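Small Spaces Board > Storage & Closets
Thread: narrow white wardrobe, no rod, what do I do

lurnow_lodger
moved into the Grircombe building in February and the room came with one of those tall white wardrobes. Inside width is 39 cm. no rail across, just hooks. Couch is nice tho. I have way more clothes than this thing wants. Also the Christmas stuff still has no home, it keeps ending up on the couch. Ideas? budget is small, 30 bucks tops

pegboardpat
tension rod. done. next question

lurnow_lodger
tried one, slid down overnight. walls are too smooth

mossy_teacup
don't do a rod in something that narrow, hangers end up sideways and you can't shut the doors. Hooks are fine if you only hang what you wore this week. Rest gets folded.

pegboardpat
disagree, folded tees = wrinkled tees. Get the kind with rubber ends, not the dollar store one. What's it look like now?

lurnow_lodger
ok pics. couch first, then the inside with one tee up, then doors open 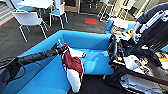
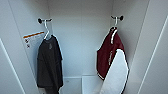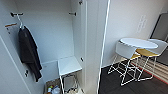
mossy_teacup
oh that's not bad!! Love the blue. Two things — the red and white thing goes in a flat box under the bed, tonight, or it'll still be out in June. And the stool is eating your whole floor. Fold it, stand it against the side, then the toiletries get that space

hafstein61
Second the stool. But I'd leave it open and use the seat as a shelf. folded jeans on top, bag stays underneath. I did that for a whole year in a Skaltel unit, worked great

mossy_teacup
a stool is not a shelf lol. You move it every time you need a shampoo

hafstein61
so move the shampoo? get a caddy, hang it on the door

pegboardpat
can we talk about how much empty air is next to that gray tee. you could get a cascading hanger on that hook, five shirts one below the other. four bucks

lurnow_lodger
wont the hook rip out?

pegboardpat
five tees weigh nothing, 400 grams of hanger maybe. Not coats. coats no

mossy_teacup
^ agree on coats. put the black one on its own

lurnow_lodger
ok so: cascading hanger for tees, stocking stuff in a box, caddy for the bottles. Stool im still undecided. will try it hafsteins way first bc its free

hafstein61
yesss

mossy_teacup
report back Monday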